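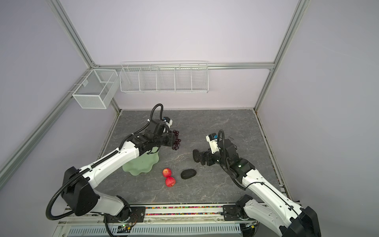 Home | Notebook | Setups | Supplies | People

Friday, after lunch

Mostly a fruit day today, and I'm writing it up before I forget which things I liked and which I only put up with. Fatemeh and I have been going back and forth all month over what belongs on the table for the fruit plate arrangement, and I think we're finally getting somewhere (she may tell you otherwise in the comments, and she's welcome to!).

The plate first. It's the pale green one with the wavy rim, and I'm fonder of it than a grown person should be. You can see a bit of light through it, and it sits nicely against the dark gray marble pattern of the tabletop, where our old white saucers from Mäkelä always looked like something left behind after a coffee break. My one complaint is the rim. It dips and rises all the way around, so a berry that hangs over a dip looks settled and the same berry over a high spot looks perched. Sirkka says to pick one dip, call it the front, and write it down. I've picked one and I'm writing it down: the front is the deep dip, toward the door.

Grapes go in the middle of the plate, as one bunch, dark purple. We had a long talk about whether to split them into smaller sprigs and I still say no. A loose bunch has its own shape and you may as well let it have it. Stem side up, berries spread outward, then leave it alone. I'm a terrible fiddler and have to sit on my hands.

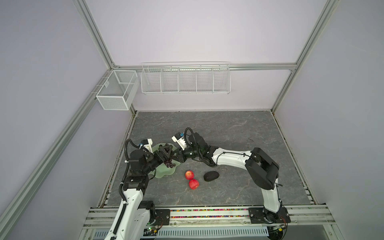
Filed under: Table settings

The red apples are the easier half of the job, though I keep changing my mind about where they should wait. In front of the plate is my favorite so far, near the center of the table, with enough space that you aren't reaching over one thing to get at another. Tyyne would like them farther off to one side and we'll try it her way next week.

Wire shelf on the back wall: all five compartments are still empty, and so is the white mesh basket to the left of it. I had grand plans for both. My thinking is citrus in the long one, sorted by kind, and the mesh basket for anything small that likes to roll. Morena priced a wooden bowl from Vuvwood as well, item 287 on their list, but I'd rather fill what we've already hung up before we buy another container.

To do: ask Trirar about lemons, wipe the tabletop, print labels for the shelf.

Comments

Fatemeh Farahani: I will not tell them otherwise. The bunch stays whole. But please, a second plate, we can't all love the same one.

Joni Keskinen: Which door? There are two.

Morena Galli: Vuvwood says the bowl is back in December if you change your mind.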